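Bench conveyor

A bench conveyor (also called a tabletop conveyor, or in older catalogues a baby belt) is a small belt conveyor made to stand on a work surface and carry light goods from one end of it to the other. It works in much the same way as its larger cousins in quarries, airports and bakeries, and anybody who has put their shopping down at a supermarket till already knows most of what there is to know about it. The goods are usually small things such as switches, push buttons, bottle caps, chocolates or little boxes.

Construction

The heart of the machine is a loop of belting stretched over two rollers, one of which is driven by a motor while the other simply turns along with it. Between the rollers the belt slides over a flat bed, which keeps it from sagging under its load. Along each side runs a rail, very often of aluminium, and it is to these rails that the brackets, guides and feet are fixed. Makers generally cut a slot along the rail so that fittings can be slid along and tightened wherever they are wanted – a great kindness to anyone who has to rearrange a bench at short notice.

The belt itself is commonly a woven fabric with a plastic coating. Green, white and black are the colours most often met with, and green has long been a favourite in assembly work, where it is thought restful to the eye over a long shift. A smooth belt lets parts be nudged sideways without tipping over, while a rougher one holds them better on a slope.

Tracking and tension

A belt that wanders to one side is said to be mistracking, and putting it right is a job that rewards patience. The end roller is moved by a screw on either side, and the usual advice is to give one screw a small turn, let the belt run for several full circuits, and only then look again. Too much tension wears the bearings, and too little lets the drive roller slip.

Tall, narrow parts need some extra care. A push button stood upright on its terminals has a small footing and a rather heavy head, so it may topple if the belt starts with a jerk. A gentle start helps, as does a shallow tray or carrier underneath.

The Hedcombe belts

The small works at Hedcombe, run for many years by Tetteh Eshun and later by Adwoa Nutsugah, made bench conveyors in six widths, the narrowest being 60 mm. The best remembered is the Illora, which was 914 mm long and was sold mainly to schools and to workshops putting together electrical switchgear. Its handbook, written by Yayra Annan, ran to 77 pages and is still passed around by people who keep the old machines going, partly for its very thorough chapter on cleaning, which recommends a soft cloth, a little mild soap and plenty of time for the belt to dry before it is run again. 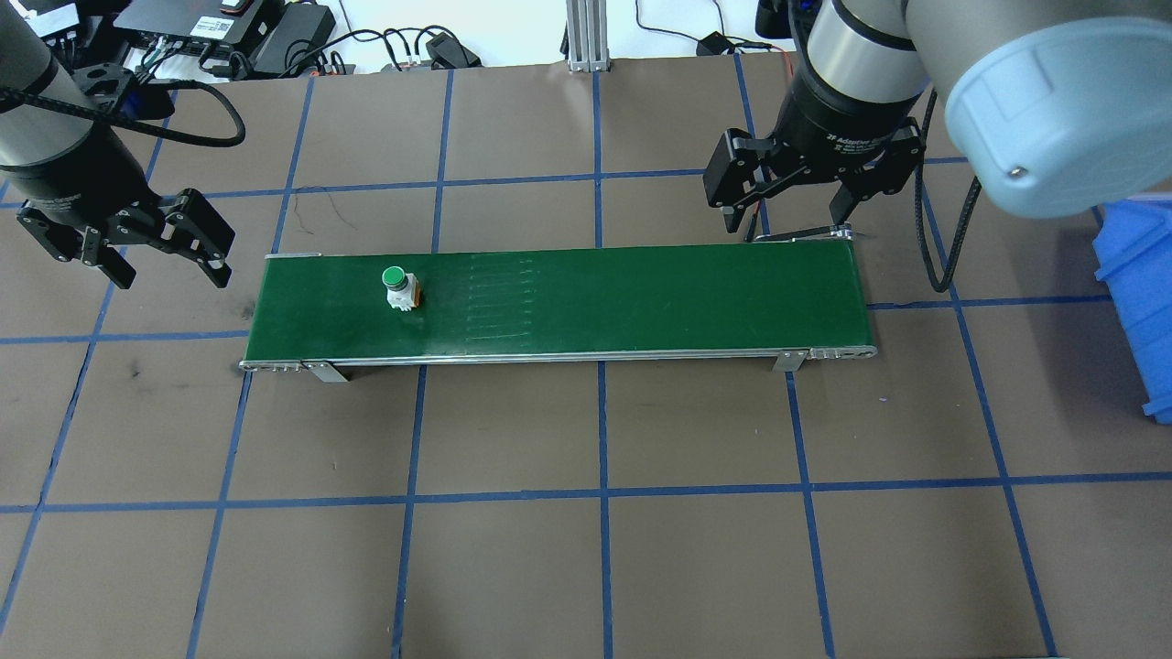
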